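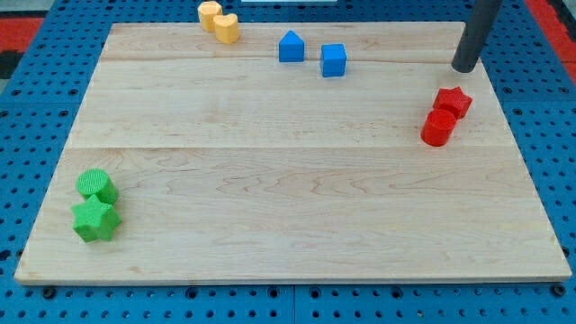 Hebden, 13. Oktober 2024

Jillik — Wortbeiträge zu Parkregelungen im Gemeinderat Hebden

Liesmich und Datenblatt zur Version 3

Inhalt

Jillik enthält Wortbeiträge aus öffentlichen Sitzungen des Gemeinderats, in denen es um Anwohnerparken, Kurzparkzonen und Ladezonen ging. Ausgewertet wurden 62 Sitzungen mit zusammen 127 einschlägigen Tagesordnungspunkten. Die Sammlung umfasst 1000 Wortbeiträge. Weitere Beiträge liegen als Mitschrift vor, sind aber noch nicht gegengelesen und deshalb nicht enthalten.

Ein Wortbeitrag beginnt, wenn der Vorsitz das Wort erteilt, und endet, wenn er es weitergibt. Zwischenrufe stehen im Beitrag der Person, die gerade spricht, in eckigen Klammern. Reine Verfahrenssätze (Feststellung der Beschlussfähigkeit, Begrüßung, Pausen) fehlen.

Dateien

beitraege.csv — ein Wortbeitrag pro Zeile
sitzungen.csv — Datum, Ort und Art der Sitzung
punkte.csv — Titel und Ergebnis der Tagesordnungspunkte
aenderungen.txt — Korrekturen gegenüber früheren Versionen

Alle Tabellen sind UTF-8-kodiert, Trennzeichen ist das Semikolon. Wer sie in einer Tabellenkalkulation öffnet, sollte die Spalte punkt_id ausdrücklich als Text einlesen, sonst gehen führende Nullen verloren.

Spalten in beitraege.csv

beitrag_id: laufende Kennung, bleibt über Versionen hinweg gleich
sitzung_id: verweist auf sitzungen.csv
punkt_id: verweist auf punkte.csv
rolle: rat, verwaltung, vorsitz oder publikum
haltung: dafuer, dagegen, offen oder keine
strasse: genannte Straße, leer bei allgemeinen Aussagen
text: Wortlaut nach der Mitschrift

Herkunft

Grundlage sind die genehmigten Niederschriften und, soweit vorhanden, die Tonaufnahmen der Sitzungen. Wo beide voneinander abweichen, gilt die Aufnahme. Bei den älteren Sitzungen gibt es nur die Niederschrift, und die fasst Publikumsfragen oft in einem einzigen Satz zusammen. Solche Beiträge sind in der Spalte text mit dem Kürzel ZF am Anfang gekennzeichnet.

Die Mitschriften wurden mit Hutik erstellt und danach von Hand korrigiert. Mundartliche Wendungen haben wir stehen lassen, Versprecher nur dann bereinigt, wenn der Sinn sonst nicht zu erkennen war.

Vergabe der Haltung

Brenda Furnival und Alfie Dawber haben die Spalte haltung getrennt voneinander ausgefüllt und die Abweichungen anschließend besprochen. Maßgeblich ist der Antrag, über den im jeweiligen Punkt beraten wurde. Wer eine Parkzone grundsätzlich begrüßt, den vorliegenden Antrag aber ablehnt, steht also unter dagegen. Das führt bei den Debatten über die Gebühren für den Zweitausweis zu Ergebnissen, die auf den ersten Blick seltsam aussehen. Blieb nach der Besprechung Uneinigkeit, steht dort offen.

Personenbezogene Angaben

Namen aus dem Publikum wurden entfernt, ebenso Hausnummern und Kennzeichen. Namen von Ratsmitgliedern fehlen ebenfalls, lassen sich aber über die veröffentlichten Niederschriften meist erschließen. Wer sich in einem Beitrag wiedererkennt und ihn gelöscht haben möchte, schreibt uns bitte mit Angabe der beitrag_id.

Bekannte Mängel

Straßennamen sind nicht durchgehend vereinheitlicht. Der Marktplatz erscheint mal als Markt, mal als Marktplatz, mal als Platz vor dem Rathaus. Nichtöffentliche Beratungen fehlen ganz, was bei Vertragsfragen mit dem Betreiber der Parkautomaten zu Lücken mitten im Verlauf führt. Für Aussagen darüber, wie die Bevölkerung zum Anwohnerparken steht, taugen die Daten nicht: Zu Wort kam, wer abends Zeit hatte und sich meldete.

Nutzung

Die Sammlung darf mit Nennung der Quelle weiterverwendet werden, auch in bearbeiteter Form. Eine Fassung im Livness-Format ist für Dezember vorgesehen, die Kennungen bleiben dabei unverändert. Korrekturen bitte als Zeile mit beitrag_id, altem und neuem Wortlaut einreichen, keine vollständig geänderten Tabellen.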